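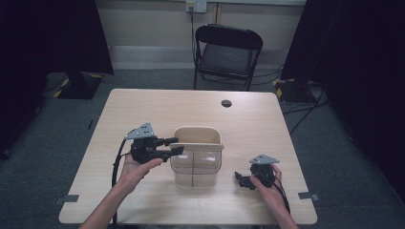 Clear-bodied storage box

4 min read

A clear-bodied storage box is a small household container with a transparent plastic body and an opaque rim, usually in beige, cream, white or grey. It is used for dry goods, craft supplies, stationery, bathroom items and small tools. Many models have a hinged lid, and some have a wire handle so that the box can be carried in one hand.

The type is also sold as a see-through bin, a caddy or a tote. Usage varies between shops. "Caddy" is generally kept for boxes with a handle, and "bin" for those that stay on a shelf.

Construction

The body is moulded in one piece from a clear plastic, most often polystyrene, polypropylene or PET. Polystyrene gives the clearest wall but cracks easily at the corners. Polypropylene is tougher and slightly cloudy. Where the body has an inner partition, this may be moulded with it or supplied as a loose insert that slides into grooves.

The rim is a separate opaque part in most two-colour boxes. It covers the cut edge of the body, stiffens the opening and carries the fittings for the lid. The join is made with clips, by welding or with a push fit. Push-fit rims can be taken off for cleaning, but tend to work loose if the box is lifted by the rim when full.

A tray section is sometimes fitted above the body. It has a smooth floor and rounded inside corners, and holds items that would otherwise sink to the bottom of the main compartment. In the Votach pattern the tray and rim are a single moulding. In the older Donnelly pattern the tray lifts out.

Lid and handle

Lids are hinged along one side or lifted off whole. A hinged lid may use a thin flexible strip moulded into the plastic (a living hinge) or a pair of pins set in sockets. Pin hinges last longer and allow the lid to be removed. A shallow raised border around the top of the lid keeps small objects from sliding off and, on stacking models, locates the base of the box above.
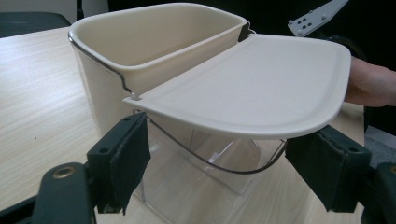

Wire handles are bent from a single length of steel, plated or coated to resist rust. The ends turn inwards and sit in holes or small brackets at the sides of the rim. A stepped bend near each pivot holds the wire clear of the lid. When not in use the handle drops against the body, where it should lie below the rim so that the box can still be pushed flush against its neighbour. A badly bent wire is the most common fault in second-hand examples and can usually be corrected by hand.

Sizes and marking

There is no common standard for sizes. Makers quote either the outside dimensions or the capacity, and the two are not easily compared, as the walls of most bodies taper towards the base. The Clisinis range is numbered by capacity in millilitres, with 560 and 700 as the two smallest sizes; the 700 shares its lid with the 560 and differs only in the depth of the body. Flastus uses plain catalogue numbers. Its 763 is a box with a fixed rim and no handle, and 3694 is the spare lid that fits it.

Parts from different makers are rarely interchangeable, even where the openings appear to match. Hinge spacing is the usual obstacle.

Use

The chief advantage over an opaque box is that the contents can be checked without opening it. For the same reason clear boxes are less suited to goods that are spoiled by light, such as spices, some medicines and photographic paper.

Boxes with a hinged lid need free space beside or behind them for the lid to open. On a shelf, the hinge is normally placed at the back. A full box should be carried by the handle with the lid shut, or with a hand under the base - the rim alone is not a safe grip on push-fit models.

Care

Clear bodies scratch readily. They are washed in warm water with a soft cloth and a mild detergent. Scouring pads, solvents and glass cleaners containing ammonia leave a haze that cannot be polished out of polystyrene. Few models are suitable for a dishwasher. Wire handles are dried after washing, particularly at the pivots, where the coating wears first.

Pale rims may yellow after long exposure to sunlight. The change is in the surface of the plastic and does not wash off.

See also: drawer insert; shelf basket; sewing box; tool caddy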